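Ticket: Coat rack leans and bags slide off, Draketcombe studio
Opened by: Viorica Tomić
Assigned to: Nikola Matić
Status: closed, with one open point
Month: April

Problem as reported

The coat rack in our common room does not stand straight. When we hang a coat on one side it leans to that side, and the cloth bags come down from the arms during the day. I found the same bag on the floor three times before lunch. The rack is the wooden one from Trevix, order line 13. I tightened the arms by hand and it did not help.

Please tell me if this is a fault of the rack or if we are loading it wrong.

Reply, Nikola, 9:40

Thank you for the clear report. Before I come, please check three things. Take everything off the rack and see if it still leans. Look if all feet touch the tiles. Then weigh the heaviest coat and the bag on the kitchen scale, and write me the handle type of the bag, because a wide strap behaves differently from a small loop.

Answer, Viorica, 11:15

Empty, the rack leans less, but it leans. One foot does not touch, I can push a folded paper under it. The bag is a soft fabric bag with a loop handle at the top, and it weighs 700 grams when my things are inside. The heaviest coat is 3000 grams, this is the winter coat of Despina and she agrees to keep it at home now.

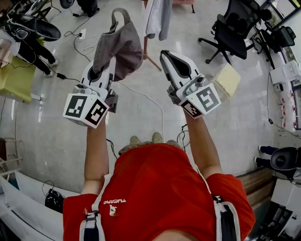
I also tried to hang the bag lower, near the middle of the rack, and there it stayed until the evening. On the upper arms it slides because the loop is short and does not go past the tip. So I think we have two separate problems, the foot and the loop.

Reply, Nikola, 14:05

I agree that they are separate. For the foot, put a felt pad of the self-adhesive kind, one layer first, and test again. Do not put two layers at once, or the rack will go to the other side. For the loop, you can sew a longer one or use a small hook from the Pimitell set that is in the drawer with the tape.

Please also turn the central screw under the base. It needs the long key. On my own rack it was loose and I did not see it, because from above everything looks tight.

Answer, Viorica, next morning

The screw was loose. I gave it almost one full turn. With one felt pad the foot touches. I repeated the test with only one light garment on the rack, the long pale one that hangs in folds, and I left it near the pink armchair as usual.
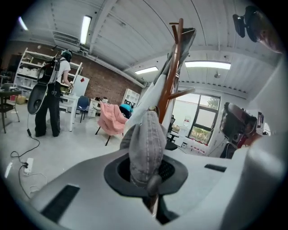

Coat rack with the light garment on it, pink armchair and navy-blue chair behind.

The garment stays on. I would still like to know how much the rack should carry on one side, as the paper from Trevix gives only the height.

Reply, Nikola, 10:30

I have asked the seller for this number and will add it when they answer. Until then please divide the coats over the arms and keep the heavy ones low. I close the ticket and leave this point open.

Comments (4)

Despina Jurić
My coat is at home, I confirm. Can the rack go a little more to the brick wall? When I sit down in the armchair my elbow meets the sleeves.

Chih-ming Fang
We have the same rack in the Tamiru room and there the pad fell off after one week. Clean the foot with alcohol first, then press the pad and wait one hour before you stand the rack on it.

Carolina Pacheco
Where is the long key kept? I looked in the drawer with the tape and I found only the short one.

Viorica Tomić
Carolina, it is on my desk in the blue cup, I will put it back today. Chih-ming, thank you, I will clean the foot and glue a new pad.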